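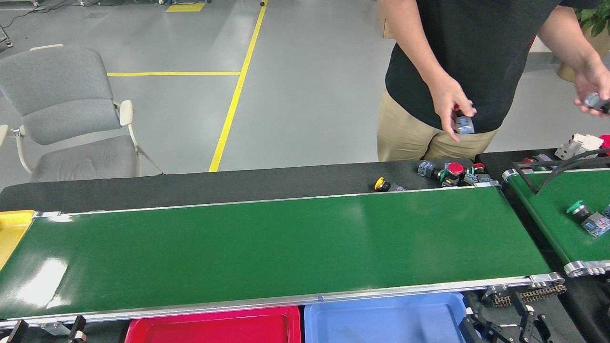
Short film night returns to Tarbridge library

Tarbridge Library will show a programme of short films in February, the first it has put on since the upstairs room was closed for rewiring. Doors open at 6.30pm and entry is free.

Five films are on the bill, the longest running to 53 minutes. The evening opens with Espiritu, a drama by Solène Brunet about two sisters who inherit a ferry. It is in French and Portuguese with English subtitles.

Also showing is Clanduvano, a black and white ghost story directed by Idrisa Mwakalinga, who grew up in the town and filmed most of it on the marshes. He will take questions after the screening.

"We had to turn people away last time, so please book," said Rajkumari Negi, who chose the films. "The room seats 118 and we can't squeeze in any more."

Tickets can be reserved at the library desk or by phone, with a limit of four per person. Tea and cake will be on sale in the interval.

The films are suitable for ages 12 and over. The side entrance on Mill Lane has step-free access, and the car park will stay open until 10pm.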